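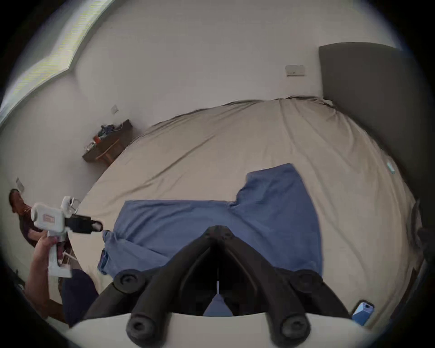

How Does a Robot Learn to Fold a Shirt?

Robots are good at jobs that are the same every time. A factory robot can put a lid on a jar all day, because the jar is always in the same place and always has the same shape.

A shirt is harder. Drop it twice and it lands two different ways. A sleeve may be hidden under the back, or the collar may be bent over. The robot has to work out what it is looking at before it can do anything.

Learning from people

One way to teach a robot is to write a long list of rules. People have tried this with clothes, and the list never gets long enough. Another way is to let the robot learn from people who already know how to fold.

In the Flurnel project, people fold shirts using hand-held grippers in place of their fingers. A gripper has a handle for a person to hold and jaws that open and close. A camera on the gripper records what is in front of it. Each recording is called a demonstration.

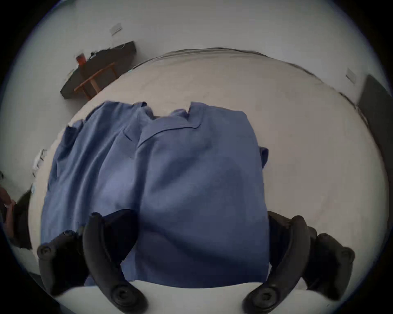 A computer learns from a demonstration by matching two things: what the camera saw, and what the gripper did next. It needs many pictures from the middle of the job as well as from the start. When a shirt is partly folded, the layers overlap and there are fewer edges to go by. The pointed collar can still be a useful clue, since it shows which end is the top. The computer is not told the word "collar." It has to find the pattern by itself.

The Flurnel team collected 1,521 demonstrations. They kept the slow ones and the ones where a fold had to be done over — those show the robot how to fix a mistake.

Why do the wrinkles matter?

Wrinkles change the way a shirt looks. They make small shadows, and a shadow can look a lot like an edge. Sheets have wrinkles too, so the computer must learn which lines belong to the shirt and which belong to the bed under it.
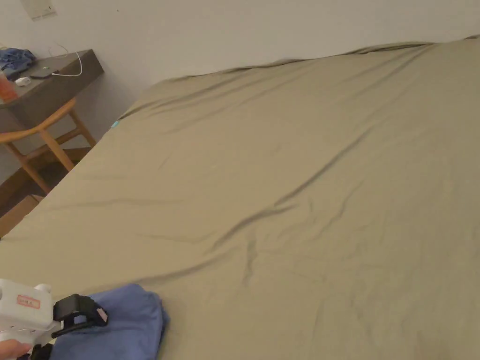 Testing the idea

After the learning comes the test. The team wanted to know if more demonstrations would make a better robot. They trained one computer program with 1,000 demonstrations and a second program with all of them. Then each program folded the same 5 shirts, starting from the same positions.

The second program did better with sleeves. It was no better at collars. The team thinks collars are small and easy to miss, and they plan to try again with closer views.
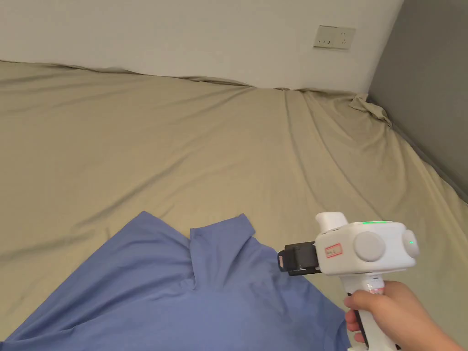 A blue shirt and a hand-held gripper.

Words to know

Gripper: a tool that holds things, like a simple hand.

Demonstration: a recording of a person doing a job, used to teach a robot.

Training: the time when a computer looks for patterns in many demonstrations.

Try it yourself

Put a T-shirt on your bed. Pick it up and fold it with two pairs of kitchen tongs. Ask a friend to write down every step, then see if you can fold it again by following only what your friend wrote.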